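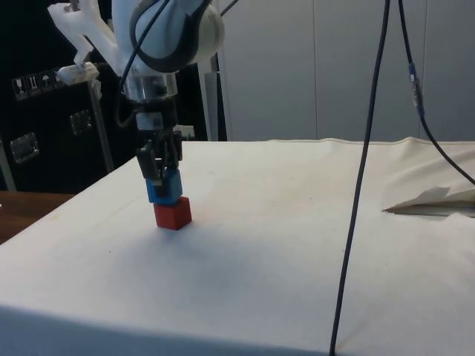

Community > Robotics > School and Club Projects > Arm stacking, blue block ends up shifted to the left

Print this page | E-mail this page

Reading time: 2 minutes

Arm stacking, blue block ends up shifted to the left

Posted by Neusa Toledo

Hello to all. I am in the second year of a technical course in Bragança and our group has to present a stacking task in October. The task is simple to say: the arm must pick the blue cube and put it on top of the red cube, and the tower must stay standing when the gripper opens and goes away.

Our problem is that the blue cube arrives always a little to the left of the red one. It is not a big difference and many times the tower stays. But the teacher wants the edges to match, and he also wants to add a third cube later, so I am worried.

What we did already: we calibrated the table position again in the morning, we made the arm slower for the last part of the way down, and we wrote down the encoder value of the wrist at the moment of release. When we start from the home position the value is 1,301. When the arm comes from the other side of the table it is 1,205. The program is the same for both. I expected the same number, or am I wrong in this?

The table has a cloth on it, and we are not allowed to take it off because other groups use the same place. The controller software is Arnix, the version the school has, and we can't update it.

Thank you for any idea, and sorry for my English.

Reply from Thaís Coutinho

Hello Neusa. I had almost the same trouble in our club last year, so I will write what helped us.

First, the two numbers. If the program gives only the position of the cube and not the full pose of the arm, the arm can arrive at the same point with the joints in a different way. Then the wrist value will be different, and this alone is not an error. But a small error in the tool length or in the tool center will then show itself in a different direction each time. Please check if the shift is always to the left of the table or if it changes when the arm comes from the other side. This is the most important test.

If it is always to the same side, I would look at the red cube first. On cloth, it can move a little when something touches it. Put a small piece of tape on the cloth at the corner of the red cube, run the program, and look if the corner is still at the tape. Ours had moved 2 millimeters, and we had spent many hours on the calibration before we looked.

If it changes with the side, measure your tool center again with the fingers closed on a cube. With the fingers empty we got a different result.

Also add a point straight above the red cube and make the arm pass there every time before it goes down. After that we had much less difference between runs. We wait 2,000 milliseconds at this point, which is maybe too long, but our teacher did not complain.

Reply from Zutwood

check the cable. if it pulls on the wrist you get this kind of thing

Reply from Vustby

I agree with the tape test. For the third cube, I would correct the offset in the grasp and not in the place position. If you only add a number to the place position, the cube will still sit wrong between the fingers, and the number will be no good when you change the cube. Look from the front when the gripper closes on the blue one and see if one finger touches before the other.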